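Groltside Readers' and Writers' Circle
Minutes of the meeting held 2024-01-10, upstairs room, Groltside Library

Present: 13 members. Apologies: two. The chair opened the meeting at 7.15.

1. Minutes of the last meeting
Agreed, with one correction. The secretary had written that members "enjoyed" the August anthology. Several said they had only finished it.

2. Book for discussion: Rilum
A first novel from Fakhoury Press, 183 pages, set in a flooded town where the residents slowly forget how to read. The cover calls it "unputdownable". Four members had put it down.

The opening chapters were thought the best of it, mainly the ferry crossing and the row over the school roof. After that opinion cooled. It was asked how people who cannot read manage to follow written notices in chapter nine, and no one could find an answer in the text. One member felt this was deliberate. The chair asked for a page reference and none was offered.

The ending was called brave by two members and rushed by the rest. Average mark: five out of ten.

3. Offer from Jilline
The secretary read out a letter from Jilline, a book promotion service, offering to put the Circle's next anthology in front of "a worldwide audience of passionate readers". The fee for the full package is £1306, covering a press release, a review and a listing on its website.

Members asked who writes the review and whether it is ever a bad one. The letter does not say. The secretary had looked at 26 reviews on the Jilline site and every one gave five stars, two of them in the same words with the title changed. It was also pointed out that the last anthology sold mostly to contributors' relations, who do not need a press release.

One member thought a smaller package might be worth trying. The secretary will ask for the price and for sales figures from past customers. No money to be committed before the replies have been read out at a meeting.
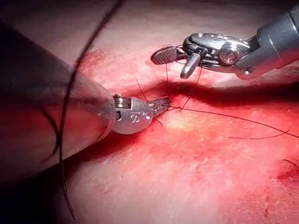 4. Summer anthology
Closing date for pieces to stay at the end of August. Limit of 2,000 words, and this year it will be kept to. The theme "Journeys" was proposed again and voted down again. "Neighbours" was carried by seven votes to four, two not voting.

5. Any other business
The library would like the chairs stacked after use. The tea fund is short and the tin will go round at the start of meetings in future.

The next book will be chosen by email. Suggestions to the secretary, with a reason for each that has not been copied from the back cover.

Meeting closed at 9.05.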